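Gresby, which cleans and resets furnished rental homes between guests, has put two-armed robots on its morning rounds. The company started the change in February and says 387 homes have been reset this way.

Staff who used to do the picking up and putting back now work in pairs with a robot, and one person checks its work before the keys are handed over.

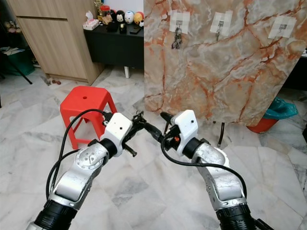 The two grippers meet around a black handle at a Gresby job.

Shifts now start at 10 a.m., later than before, and cleaners have been moved to an hourly rate in place of payment per home. Lucinda Halvorsen, operations manager, said no jobs had been cut, though two open positions will stay unfilled. Training takes 10 hours and is paid.

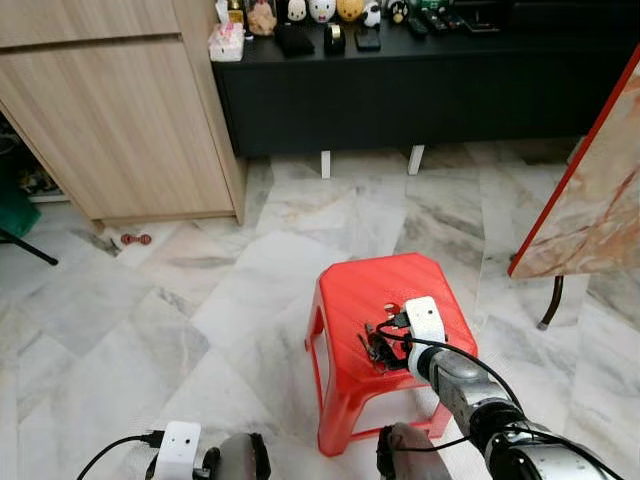

Paloma Thibodeaux said the hourly rate suits her and her back hurts less, but she spends more of the day waiting than she would like. She has asked for a second home to be assigned nearby so she can work while the robot finishes.

Gresby will review the schedule in June.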